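**July, early shift, Grultdale packing room**

Continuing from the last entry on the bagging cell. Arm back on the short bench after the wrist cable was rerouted. Force limit on the fingers unchanged from last month. Homing offset checked twice, no drift.

Run total for the shift: 324 picks, 9 drops, 8 stops that needed a person. Stops are the number I care about. A drop costs one piece of fruit. A stop takes somebody off the Rota line, and the Rota line then backs up as far as the scale.

Breakdown of stops from the log:

- grip confirmed with nothing in the fingers: 3
- bag mouth caught on a fingertip: 4
- operator pressed pause to clear the bench: 1

The false confirms all came from loose film. The fingers close on a fold, the current rises, and the controller reads it as fruit. Stukomska's default threshold was set for rigid trays. Raised it one step after the second stop and had one more false confirm after that. Leaving it there until there is a full shift of data.

Staffing notes, as asked for at the July review:

Before the cell, two people bagged and one labeled, and they swapped every hour. Now one person loads the infeed, one watches the cell and clears it, and labeling is still by hand. The hourly swap has lapsed without anyone deciding it should. Whoever knows the reset sequence ends up at the cell for the full shift. Two of the packers have told me they would take the old rotation back over the quieter job. Wrist complaints are down on the bagging side. Neck complaints are new, and I put those down to the screen, which is mounted for someone taller than most of the crew. Bracket to be lowered 55 mm.

Reset sequence needs to be on a card at the bench. At present it exists in the Araújo manual and in two people's heads. Draft card has five steps and fits on one side. Once it is up, everyone on the shift gets signed off and the swap goes back to hourly.
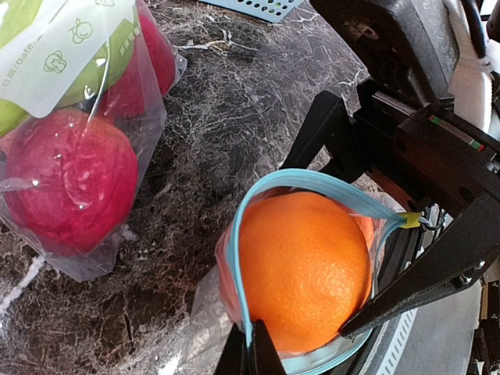
Labeling is the next station under discussion, and I would keep it manual for now. The labels vary too much in where they sit, and the people doing it also catch bruised fruit, a check the cell does not make. If that job moves, the check has to move somewhere first. On the zip bags, the grip itself is workable: a single orange can be held through the film with one finger on the fruit and the other pinching the lower edge of the bag, seal included. I don't like the seal being in the pinch. The slider tab is also close to the wiring on the gripper side, so a snag there is plausible. Proposed change is to turn the approach so the tab faces away from the wires, and to teach the loader to set bags down that way – one more thing for the card.

To do:

- sleeve for the wrist wiring
- lower the screen bracket
- card to the packers for comments before it is laminated
- log who clears each stop, by station and not by name

Threshold stays as set. Next entry after the full shift.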